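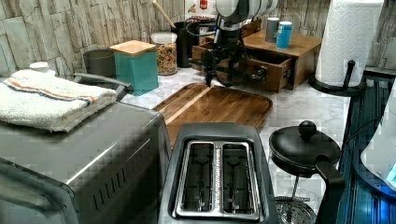 Toaster oven and two-slot toaster on the counter

Netside Vehicle Service Desk
Ticket 336 - Coolant loss, delivery van
Reported by: Killesum depot
Assigned to: Malabanan workshop
Status: Monitoring

Reported fault
The driver topped up the coolant reservoir twice in July. No puddle was found under the parked van. The temperature gauge stayed in its normal range, and the cabin heater worked at idle and at speed.

Entry 1
The cooling system was pressure tested with the engine cold. Pressure fell by 2 psi in 9 minutes. Hoses, radiator seams and heater connections were dry. A chalky trail was noted below the water pump, running from the weep hole to the lower edge of the timing cover.

Entry 2
The radiator cap was tested separately and held its rated pressure. The oil on the dipstick was clean. A combustion gas test at the reservoir was negative, and the head gasket was ruled out at this stage.

Entry 3
The water pump and its gasket were replaced with Zerkirent parts. The drive belt showed coolant staining and was also replaced. The system was refilled with the specified mix and bled with the heater set to full hot. A second pressure test showed no loss.

Instructions to depot
The coolant level is to be checked before the first start of the day and marked on the reservoir with tape. The cap must not be opened while the engine is hot. Please report the level after 100 miles - the ticket will remain open until that reading is received.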